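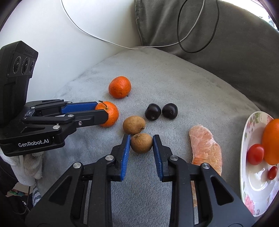
Small brown fruit on a grey blanket.

Dörte Seidel buys fruit by the piece. Always has. Three of this, two of that, and the man on the stall knows better than to tip in a fourth. "I live on my own. What would I do with a kilo of anything?"

She's been writing about eating alone for years, first a newsletter, now a book, out in August. We meet in her kitchen. Kettle on, radio on, radio off again becuase she can't hear me.

The newsletter went out to 2,423 people at the last count. It began as a moan about recipes that serve six. "I halved them, then halved them again. Try halving an egg!" People wrote back. Widowers, students, night nurses. One woman sent 172 suppers she'd cooked for herself, all written on the backs of envelopes.

Does she get lonely at the table? Long pause. "Breakfast, no. Sunday lunch, a bit." She lays it properly anyway. Cloth, glass, the good fork. Her friend Toshiko Hoshino got her into peeling fruit afterwards, slowly, no phone. "Ten minutes on one tangerine. I was hopeless at first, I'd eaten it before I sat down."
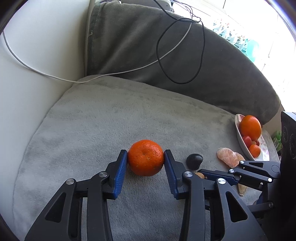 A tangerine, peel still on.

The book is almost 400 pages, which seems a lot for dinners for one. She laughs. Her editor wanted it shorter and lost. No photos of the food either, she wouldn't budge on that. "You look at the photo and then at your plate and feel rotten."

What's for tea tonight then? Leek, one potato, the end of some cheese. She's already got the pan out, and I've missed my first bus. "There's enough for you if your not very hungry," she says, and goes looking for a second potatoe.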